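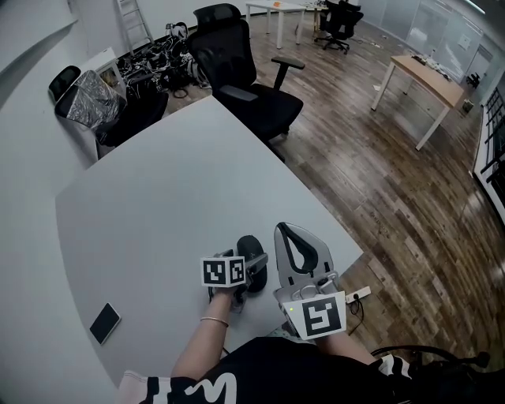 Hands and a phone share the top of a light grey table.

The one table

The dining room went first. Builders stopped putting them into smaller houses, then owners of older houses knocked them through into the kitchen, and for a while it looked as though the dining table would go the same way. People ate on the sofa or standing up at a counter. The table, if there was one, folded against a wall.

It has come back, though mostly for other reasons than dinner. In a small flat the table is now the office, the homework desk, the sewing room and the place where post is opened and left. Meals are fitted in between.

At the Usgate reuse warehouse, on the edge of town behind the bus depot, tables are the item that moves fastest. The warehouse took in 2,381 of them last year, more than it took in sofas, wardrobes and beds put together. Few stay longer than a fortnight. Wednesday is delivery day, and by the middle of the afternoon the best of the new arrivals have a paper label taped to the top with a surname on it.

What people ask for has changed. Ten years ago buyers wanted something that would extend for Christmas. Now they arrive with a tape measure and a drawing of one room. They want to know whether a chair with arms will go underneath, and whether a laptop can stay out at one end while two people eat at the other. Round tables, which used to be hard to shift, sell well to people in square rooms. Glass tops hardly sell at all.

Depth matters more than length, according to the staff who do the deliveries. A long narrow table looks generous in a showroom but leaves no room in the middle once there is a plate on each side. Anything under 70 centimetres across is tight for two people facing each other. At 90 there is space for dishes, or for the pile of things that has not been dealt with yet.

The surface is the other question. Solid wood marks easily and can be sanded back, and many people like the marks. Oiled tops need doing twice a year and tend not to be. Pale hard-wearing tops are wiped down and forgotten, but once the edge lifts there is not much to be done about it. Painted tables are cheap for a reason. A hot pan will find the weak spot in the paint within a month.

Hutik, a small workshop in Taststead, makes tables to order and sells nearly 200 a year. Most go to homes where the same table will be used all day. The workshop moved its standard height down by a centimetre in the spring, after customers complained of aching shoulders. A table built for eating is slightly too high for typing, and people who would never sit through an eight-hour meal will happily sit that long over a spreadsheet. Lowering the top helps. So does a better chair, but customers have usually spent the money by then.

Hutik also gets asked for sockets. It used to cut a hole in the top and fit a hinged lid. It has stopped doing this, because crumbs got in and the lids broke. The advice now is to put the table near the wall that has the power and run the lead along the skirting, where it will not catch a foot.

Some of the hardest-worked tables are in public places. The reading room at the Thaler, Usgate's old corn hall, has 3 of them, each seating eight, so 24 people can work there at a time. In May, when exams are on, the seats are gone by half past nine. There are single desks upstairs that stay free until lunch. The students who use the big tables say they get more done with someone opposite, even a stranger, and that it is harder to pick up your phone with somebody looking.

Sharing a table at home takes more effort. The households that manage it best seem to have one plain rule, which is that it gets cleared once a day. The time varies. Some do it before supper and some last thing at night. A tray or a shallow box helps, as everything can be lifted off in one go and put back in the morning in the same state.

Others have given up on clearing and divided the top instead – work at the window end, food at the door end. It holds for a few weeks at a time. Then somebody starts a jigsaw.

The Usgate reuse warehouse is open every day except Monday. Delivery within the town is free for anything that needs two people to carry.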